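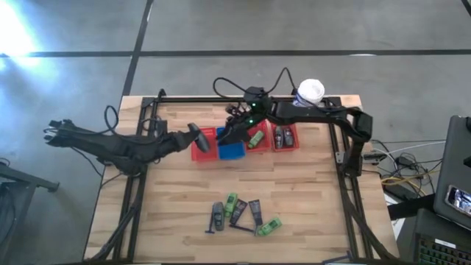 The solvent order for the teaching labs has to go in by the end of the week, and I still need numbers from two groups. Last term we ordered acetone and ethyl acetate separately and paid for delivery twice. I would like one order this time. Please send me the volume, the grade and the room it goes to. If you need a surface to unpack and label bottles on, please don't use a wooden bench top like the butcher-block one, with its tan and brown strips. Wood takes up spills and is hard to clean properly. The steel cart by the solvent store is free most mornings.

On the column question, see my answers below Ho-yin's message.

On 8 March 2021, Ho-yin Yang wrote:

> Hello all,
>
> I have been repeating the Tsao prep of the imine ligand and my yields are lower than what the February group got. I follow the written procedure: 6 mmol of the aldehyde in dry methanol, amine added dropwise, stir overnight, filter. The crude NMR looks fine but I lose a lot on the column. There is a streak from the baseline up to the product and the late fractions are yellow.
>
> Two questions. Which silica did the February group use? We have a new drum from Domside and I am not sure it is the same mesh. And did anyone add triethylamine to the eluent? The procedure does not mention it.
>
> I would also like to know if the Triltell evaporator is fixed. The one in the small lab does not hold vacuum below 40 mbar.
>
> Ho-yin

The February group used what was left of the old Lolesetti silica. The Domside drum is a finer grade, so your column will run slower at the same head pressure. I don't think that is what is costing you product. Imines hydrolyze on plain silica, and a streak like yours is what I would expect if some of it is going back to the aldehyde. Run a TLC of your late fractions next to the starting aldehyde and you will know.

They did use triethylamine. It was in their notebook and never made it into the typed procedure. Pack the column in hexanes with 1 percent triethylamine, flush it with a column volume of the same mixture, then load. Keep the 1 percent in the eluent all the way through.

If you have more than 260 mg of crude, skip the column and recrystallize. Dissolve it in the least hot ethanol you can, let it come down to room temperature by itself, then put it in the fridge for 20 hours. Wash the solid with cold ethanol and don't use the wash bottle from the sink, that one is wet. Check the first crop by NMR before you go after a second one.

The Triltell pump has a new diaphragm but the vapor duct seal is still the old one. A replacement is on order. Until it comes, use the evaporator in the large lab and sign the sheet, and empty the receiving flask when you are done. I found it half full of DCM twice last month.

I will correct the Tsao procedure in the shared folder. If you have a printed copy in your hood, please throw it out once the new one is up.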